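When a Robot Comes to Work

Some jobs have the same small tasks every day. Someone has to pick things up, put things away, open drawers and close them again. At Luvotero, a company that cleans and sets up furnished rooms for people to rent, workers did all of this by hand until last July. Then the company began to use a robot for part of it.

This page is about what changed for the people who work there.

What is automation?

Automation means letting a machine do a job, or part of a job, that a person used to do. A dishwasher is automation. So is a door that slides open when you walk up to it. A dishwasher stays in one spot and does one thing. A robot that works in rooms has a harder time, because every room is different.

Practice first

A robot does not start out in real rooms. It starts out in a computer. Jozef Bosman and his team at Luvotero build pretend rooms on a screen, with walls, furniture and things to pick up. A computer robot moves through them and tries its tasks. If it bumps into a wall, nothing gets broken and the team can start over.
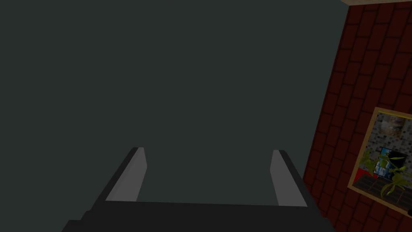
The part of a robot that works like a hand is called a gripper. Many grippers have only two fingers. Your own hand has four fingers and a thumb, and it can feel whether a cup is slipping. A simple gripper can open, close and hold. To pick something up, the robot has to get the gripper to the right place, turn it the right way and squeeze just hard enough.

That takes a lot of tries. The team gave the computer robot 408 practice runs before they let the real one into a room. Between runs they looked at what went wrong. Sometimes it reached too far. Sometimes it stopped too soon, and sometimes it mixed up the edge of a piece of furniture with the thing next to it.

People look at a room and know at once what is in it. A robot has to work this out from its cameras, and its cameras may be very close to things or tipped to one side.

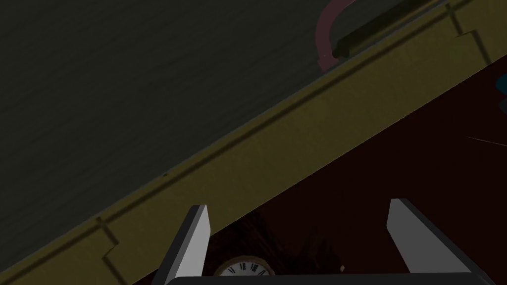
Clocks are a good test. A clock is easy to knock over and it should go back facing the right way. The first rule the team made was that the robot moves slowly near anything that could fall. The second rule was that if it isn't sure, it stops and calls a person.

What the workers do now

Before the robot came, 42 people set up rooms at Luvotero. The same number work there today, but their days are different. Jeanie Dunbar used to spend most of her morning bending down to low drawers, and her back hurt by lunch. Now the robot does many of the low drawers. She checks its work and does the beds, which it can't do.

Callum Dow learned a new job. He takes calls from the robot when it gets stuck. He looks through its cameras on a screen and tells it what to do next. He had two weeks of lessons for this, and the company paid him while he learned.

Not every change was welcome. Some workers liked having a room to themselves and now have to share it with a machine. Some miss talking to a partner while they worked. Others worried that the company would need fewer people later on. Luvotero has promised to keep everyone through next year, and the workers have asked for a longer promise. They are still talking about it.

Using two arms

The team is now practicing with two arms at once. One arm can be at a drawer while the other is busy somewhere else. Two arms can do more, but they can also get in each other's way, so the robot has to keep track of both.
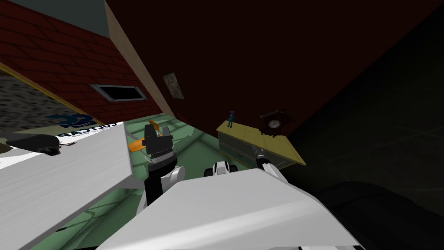 Fahad Swati thinks the robot should learn from the people who have done the work for years. He says he can set up a room without thinking about it, but when the team asked him to explain how he chooses what to do first, it took him a whole afternoon. He would like workers to be paid extra for that kind of teaching.

The team has since asked other workers to help too. They sit with the people who build the practice rooms and point out what is missing. Real drawers stick, they say, and real guests leave socks in them.

Words to know

Automation: using a machine to do work that people did before.
Gripper: the part of a robot that holds things.
Simulation: a pretend place or event made on a computer, used for practice.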